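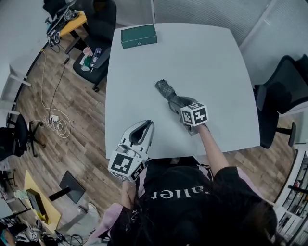

gray checkered cloth, crumpled on the table

ximena_s
Does anyone fold these in thirds? Mine end up lumpy and then the lid on my little Ponditora tin won't shut.

Wimby53
Thirds is the problem. Halves, then halves again -- and smooth it flat on the table first, yours is all bunched up!

oakley_23
Disagree, I roll mine. Way fewer creases.

Wimby53
Rolled checks look crooked when you open them though.

ximena_s
OK trying halves tonight. Love that green box too, I want one for napkins.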